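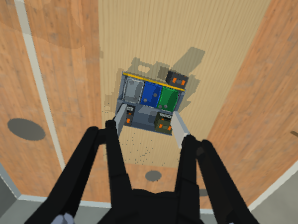
I've wanted to learn bead weaving since I was about nine and my aunt wouldn't let me touch hers, so when my birthday money showed up in April I went straight for the Latamitz tabletop bead loom kit and skipped the sensible step of reading anything first. I've had it going most evenings since then. I've finished a bookmark, two bracelets, a hatband that took forever, and one thing that was going to be a belt and is now a longer bookmark. So I feel ready to have opinions!

The kit was $27 plus shipping from Clirnton, which is a small craft place a couple of towns over from me that also sells online. I could have driven there. I didn't, because they're open when I'm at work and closed when I'm not.

## What comes with it

You get the loom itself (a wooden base, two end pieces with metal springs, two rollers, wing nuts), a spool of black thread, a little paper envelope of needles, six tubes of seed beads and an instruction booklet. The beads are size 11, which the booklet doesn't mention anywhere. I had to work it out by holding them next to some I already owned. If you plan to buy more colors to go with the kit ones, write "size 11" on your hand before you go to the store.

The colors in mine were white, black, turquoise, red, a clear yellow and a brown that I've warmed up to. It seems the colors vary, because Uliana Holovko at my knitting group ordered the same kit a few weeks after me and got a gorgeous dark green where my brown was. I've offered to trade. She's thinking about it.

## Putting it together

Took me 20 minutes, and a fair bit of that was me putting one end piece on backward. The springs need to face up. In the drawing in the booklet they look the same from both sides, so just know: springs up, rollers on the outside, wing nuts where your fingers can get to them.

The wood is nicely sanded apart from one corner of the base that caught on my sweater. I rubbed it down with a nail file and it's been fine. Nothing wobbles once it's tight. I did have to tighten the wing nuts again after the first week, and again a little while later, and now I do it every time I put on new thread without really thinking about it.

It's bigger than I pictured from the listing. It doesn't fit in the basket where I keep my knitting, so it lives on top of the bookcase with a dish towel over it to keep the cat off.

## Warping (the bad part)

Warping is stringing the long threads from one end to the other, and I'm not going to pretend I enjoyed learning it. You tie on to a little peg, go across, drop into a groove in the spring, go over to the other side, around the peg, back again. You need one more thread than the number of beads across. So for a strip ten beads wide you want eleven threads, and I got that wrong the first time and the second time.

The real trouble is tension. Too loose and the beads sag and go crooked. Too tight and the threads pop out of the spring when you push up from underneath. The booklet says the threads should be "firm," thanks very much. What finally helped was something Zineb Abdel Hamid told me over the phone. She's been making beaded bands for years and has sold quite a few of them, and she said to press down on the middle of the threads with one finger and see whether they come straight back up when you let go. If they stay down even a bit, tighten. I've done that ever since and my edges got so much neater — the second bracelet looks like a different person made it.

She also told me to throw away the kit thread. I was offended on behalf of the kit, but she's right. It's thin, it frays where it passes through the needle, and I had it snap on me partway along the hatband, which meant weaving in a new end in the middle of a red section where of course you can see the join if you know where to look. I switched to El Sherbiny nylon in the medium weight, which comes on a flat card with 100 yards on it, and I haven't had a break since. It also comes in a cream color, so if you're making something light you don't get that gray shadow between the beads.

## Actual weaving

Oh, I love it. Once the warp is on, it's a really lovely thing to do with your hands. You pick up a row of beads on the needle, slide them under the threads, push each one up into its gap with a finger, and run the needle back through on top. Then again. The first few rows are miserable (they slide around, the needle goes through the thread and not over it, you say things) and then somewhere along the way there's enough woven that it holds itself still, and after that you can do it with the radio on.

The needles in the envelope are long and bendy and very fine. Mine curved within a couple of days and I kept using them curved, which I've come to like. The eye is tiny. I bought a wire threader at the drugstore and I'd count that as part of the cost if you're over forty like me.

One thing I'd change about how I started: I was pouring beads straight out of the tubes onto a saucer, all six colors in a heap, and picking through them. Don't do that. Keep the colors separate in something shallow with dividers, shallow enough to get the needle tip in at a low angle. I spent a whole evening with tweezers putting my colors back where they belonged, and I was still finding turquoise in the white a week later. A scrap of felt or an old towel under whatever you're working over is also good, since beads bounce on a bare table and go everywhere.

## The booklet

Hmm. It has twelve patterns, and five or six of them are ones I'd want to make. The chevron is good for a first go. The one with the birds is beautiful and printed so small that I had to take it to the library and blow it up on their copier, and even then I mixed up the black and the brown squares.

There's also a mistake in the diamond bracelet. Row 14 in the chart has one bead too few. I unpicked the row three times thinking it was me! If you're making that one, add another background bead on the left side and carry on.

Finishing gets half a page. It tells you to cut the piece off the loom and "secure the ends," and then there's a picture of a bracelet with a clasp. How the clasp got there is left to you. I ended up weaving my ends back in, one at a time, and sewing the strip to a piece of soft leather with a snap on it, and I'm happy with that, but I got the method out of a library book.

## How far the beads go

My worry was that six tubes would run out straight away. They didn't, but it does depend on the pattern. My first bookmark was mostly white and used up almost the whole white tube. The hatband came out at 205 rows (I kept a tally on the back of an envelope because the pattern repeats and I kept losing my place), and for that I had to buy more of everything except brown.

## The other one I tried

Uliana's sister has the Broresach loom, the metal one with the adjustable frame, and she let me have a go on it one afternoon. It's lighter, it folds flat, and changing the length is easier than rolling everything up on the Latamitz rollers. I didn't like it as much. It slid across the table while I was pulling thread through, and I ended up holding it still with my elbow. The wooden one is heavy enough to stay where it's put. If I needed to take my beading on trips I'd probably go with Broresach, and maybe put some of that rubbery shelf liner underneath.

It also comes with no beads at all, so keep that in mind if you're comparing prices.

## So would I buy it again?

Yes, I would. The loom part is solid and I can see it lasting for years. The thread is poor, the booklet needs somebody to go over it, and the needles are fine. I'd say four stars, and I'd give it to a patient kid of eleven or twelve as long as a grown-up did the warping with them the first time.

A few odds and ends before I go:

- The rollers only hold so much. Once I had most of the hatband wound on, it got lumpy and I put a strip of paper between the layers.
- Keep the tubes! The caps fit tightly and they're good for leftovers.
- Check each bead for a decent hole before you string it. A few of the yellow ones were nearly closed and I broke one trying to force the needle.
- Clirnton sells replacement springs by the pair. I haven't needed them, but I asked.

**Update, June 19, 2018:** Uliana traded me half her green for half my brown and I've started on a proper belt, a wide one with the bird pattern down the middle. I've put fresh thread on, done the finger test, and I'm four rows in. The left edge is a little wavy, so I may take it back out tonight and start over.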